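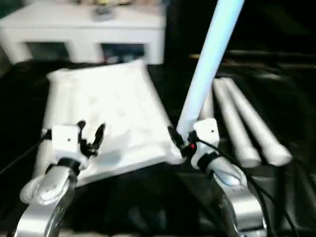
*A white cloth or pad held at a corner and an edge by a pair of grippers.*

**Towel relay** is an indoor team race in which runners carry a flat cloth around a marked oval and pass it to the next runner without folding or dropping it. It is raced by teams of four on a gymnasium floor and is timed by hand or by light gate. The sport is played mainly in Indavthorpe and nearby towns, where it began as a warm-up drill for track squads. The current rules are kept by the Indavthorpe Relay Union.

## Playing area

The course is an oval of 61 meters, measured along a line 20 centimeters outside the inner marking. Two straights are joined by two flat bends. Banked bends are allowed for training but not for timed races.

Lanes are not used. Teams run one at a time or, in pursuit races, start on opposite straights. The exchange zone is a box on the home straight, marked with tape of a color that differs from the floor lines. Both runners must have at least one foot in the box when the cloth changes hands. A runner waiting for an exchange may stand anywhere in the box but may not hold the wall or a rail.

## Equipment

The cloth is woven cotton, rectangular, and hemmed on all sides. The rule book sets its weight at 200 grams when dry. Any plain color is permitted. Printed or fringed cloths are not accepted, and a cloth that has been starched or stiffened is removed by the referee before the start.

Early races used whatever towels the host gym had on hand, and results from different halls could not be fairly compared. Heavier cloths sag and slow the exchange. Very light ones lift in the air on the straights and are hard to grip. A standard cloth was adopted after a season of trials run by Dzifa Eshun, then coach of the Clakik club, who tested cotton of several weights over the same distance with the same runners.

Shoes must have flat, non-marking soles. Gloves are barred. Chalk may be used on the hands before the race but not during it.

## Rules of the race

A standard race is 12 laps, with each runner completing three. The order of runners is given to the referee in writing and cannot be changed once the first team has started.

### Carrying

The cloth is carried in front of the body with both hands, one at each near corner. It must stay open. A cloth that folds over by its own movement is not a fault if the runner opens it within five strides. A runner who bunches the cloth on purpose, tucks it under an arm, or carries it over a shoulder receives a time penalty.

### Exchange

The outgoing runner takes the far corners first. The incoming runner then lets go of the near corners. For a short time the cloth is held by both runners at all four corners, and this moment is known as the *square*. The referee watches for the square at each exchange and raises a flag if it is missed. After the exchange the new runner may turn the cloth or keep it as received.

### Faults and penalties

| Fault | Penalty |
|---|---|
| Bunching or tucking the cloth | 3 seconds |
| Missed square | 3 seconds |
| Exchange outside the box | 5 seconds |
| Dropped cloth, picked up by the same runner | None |
| Dropped cloth, picked up by another person | Disqualification |

A dropped cloth has no set penalty, as the time lost in picking it up is held to be enough. This rule has been disputed. In pursuit races a cloth on the floor is a slipping hazard for the other team, and a proposal to stop the clock in such cases was put forward by Abena Kwofie in April 2019. It was rejected and has not been raised again.

## Technique

Most teams place their fastest starter first and their steadiest handler second. The third runner has the least effect on the result in standard races, though not in pursuit, where teams often close on each other during the middle laps.

Two exchange styles are in common use. In the *face-on* exchange the outgoing runner faces backward, takes the cloth, and turns. In the *side* exchange both runners move in the same direction and the cloth is passed across the body. The side exchange is quicker when done well but leads to more missed squares. Kerubo Nzioka, who ran second for Clakik over six seasons, used the side exchange only on the last lap — a pattern later copied by several junior teams.

On the bends, runners lower the inside corner of the cloth to keep it from catching the air. Coaches differ on how far it should drop. The Kütt club teaches a low carry at waist height through the whole lap, while Fallus runners raise the cloth to the chest on the straights.

## Competition

The main event is the Indavthorpe Open, held each spring. Teams race twice, and the two times are added after penalties. A separate junior class uses the same cloth and a shorter race of eight laps. The 2024 Open drew 2,109 paying spectators over its full program, the highest figure recorded for the event.

A league of home and away meets runs through the winter. Points are given for each win, with a further point for a race completed without a flag. Ayuba Aryee and Mariama Sowah have served as chief referees of the league in alternate seasons.

## Related sports

Towel relay shares its exchange box with baton relay but differs in the use of both hands and in the short distance of each lap. Blanket racing, in which two runners carry a larger cloth between them, is treated as a separate sport and has its own rule book.

*Last revised Mar 7, 2025.*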